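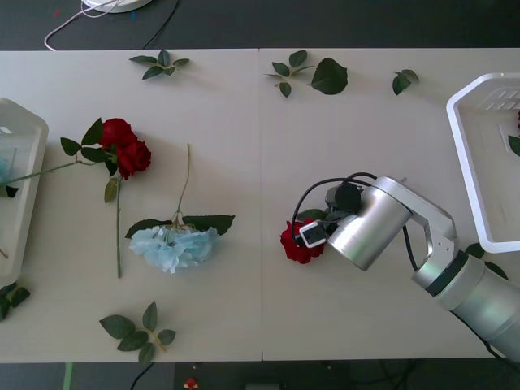 9 Dec 2022

Filed under: Diary, Days Out, Gadgets

Print this entry | E-mail this entry

Home - Diary - Recipes - Yard - Guestbook

So I finally went to the open day at Wulia! I'd had the flyer stuck on the fridge since November and very nearly talked myself out of it this morning (gray sky, cold car, you know how I get), but Tegan Kerslake had already said she'd save me a parking spot and I couldn't leave her standing there waving people off.

We got visitor badges at the door. Mine was number 168 and Tegan got 17, which she was unbearable about all morning. Then we got a paper cup of coffee each and went straight to the flower table, which was what I'd come for anyway. I used to do the flowers for my cousin's shop on Saturdays, and I wanted to see how a robot would handle a rose. They're fake, by the way, roses and blue hydrangeas with long stems that go every which way, and bits of leaf all over the white tabletop. It looked just like my kitchen the week before a wedding.

The young man running it said the flowers are supposed to go in the white plastic trays at the sides. The arms are silver and a lot quieter than I expected. I had pictured something clanking! I asked if they had names and he went a little pink and said the team calls them Pulon and Nula, but not in front of the boss.
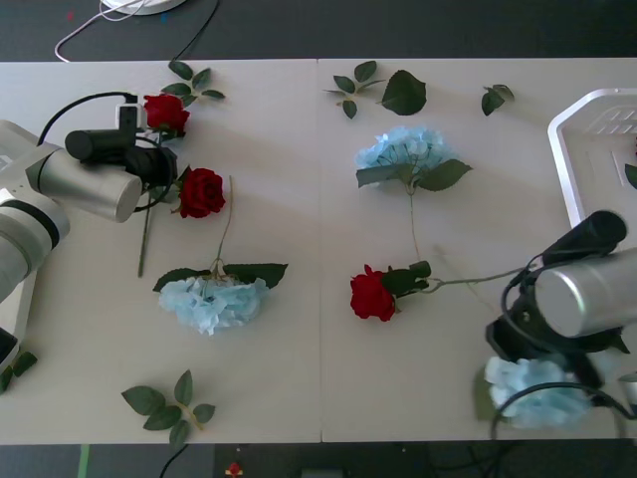
I must have stood there for more than 2 hours, on and off. Tegan wandered away to look at the packing line and came back with a pen and a tote bag, and I was still in the same place. What gets me is the stems. A person picking up a hydrangea just sort of knows where the stem is going to swing, and you tuck your elbow in without thinking about it. I tried to explain this to the young man and he was very nice and wrote it down - or wrote something down, anyway.

He told us he'd spent a year working in Nagano before he came here, and then he and Tegan got going on snow and I lost them both for a good ten minutes.

Lunch was sandwiches in the hallway. Egg salad, a bit heavy on the pepper. I had 2 and put a cookie in my purse for later.

Home by three, feet killing me. Tegan wants to go again in the spring if they hold another one. I still have to wrap the box for Ohio and get it to the post office tomorrow before noon, and I'm out of tape.

Older entry | Newer entry | Back to top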